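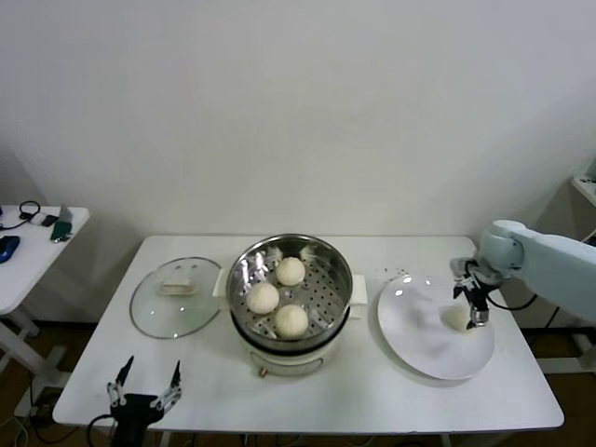
Akihiko Imai wrote in to say that he filled out his whole Kaluvgate roster before he had set his spoiler delay, and that the very first thing he saw afterward was the name of the person sent home. Could we please, he asked, put the spoiler part ahead of the roster part? We could, Akihiko, and we're sorry about your finale.

Setting Up Your Radley Viewing League

If you've already made your account and confirmed your email, you're ready for this section. It covers a league for one show, with one host and a group of friends who may or may not all watch on the same night. We use Kaluvgate for our samples throughout, as it's what most of you play, but the steps are the same for The Plemberg House or any other weekly elimination show on the list.

Before you start

Settle on a host. The host is the only one who can change the scoring, and moving that job to someone else in the middle of a season means writing to us and waiting a day or so. Pick the friend who really does watch every week (you know which one).

Create the league

1. Open Radley and tap My Leagues, then the plus sign in the corner.

2. Choose your show from the list. Shows are sorted by premiere date, so an older season will be quite a way down. Please check the season as well as the title! We get a lot of mail from people who have happily built a league around a season that ended last July.

3. Give the league a name. You have 200 characters, spaces included, and you can change it whenever you like, so there's no need to agonize over the perfect pun now.

4. Set the spoiler delay. The choices run from none at all up to six days. Go by your slowest watcher. If your sister never gets to the episode until Saturday, set the delay to cover her, and the standings, the chat and the cast page will all stay frozen for everyone until it runs out.

CAUTION: The spoiler delay does not cover phone alerts. Those are sent as soon as results are posted. Each player has to turn them off personally, under Settings, Alerts, Results.
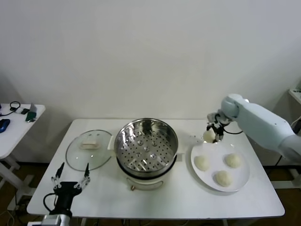

5. Invite your players. Tap Invite and send the link by text or email, whichever your friends are more likely to open. A league holds up to 13 players, the host included. Anyone who joins after the second episode starts with zero points, though the host can grant a catch-up score from the Players page if everybody feels generous.

6. Tap Open League. You'll be asked to confirm, and then the roster page appears.

Build your roster

7. Each player gets 400 rose points to spend on cast members. The big personalities cost more, naturally, and the quiet ones who hardly speak in the premiere are often a bargain. Tap a name to read the short biography and see the price, then tap Add.

8. When you're happy, tap Lock Roster. Rosters lock by themselves when the second episode begins, so if you forget, whatever you've picked so far is what you'll play with.

NOTE: Points you haven't spent don't carry over to the weekly bonus questions. We used to allow it, and players sat on their points all season, and it made for a very dull game.

Choose the scoring

The Standard set is fine for a first season. It gives points for surviving an elimination, for winning a date or a challenge, and for each time a cast member is the last one shown before a commercial break.

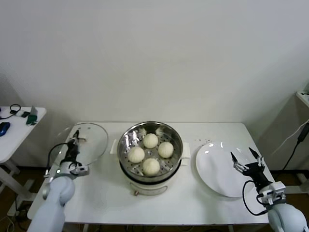
The Savchuk set is the livelier one. It adds points for tears, walkouts and any sentence containing the word "journey," and it takes points away when a cast member talks over the host. It's a lot of fun with a group that likes to argue, but somebody has to keep track during the episode, so do talk it over first. The host can switch between the two sets until the rosters lock, by going to League, Scoring, and tapping the name of the set.

If a cast member leaves for reasons of their own between episodes, Radley treats it as an elimination and refunds half the price to anyone who had them. You'll find the refund on your roster page once the spoiler delay has passed, and you have until the next episode starts to spend it.

Section last revised 2019-12-23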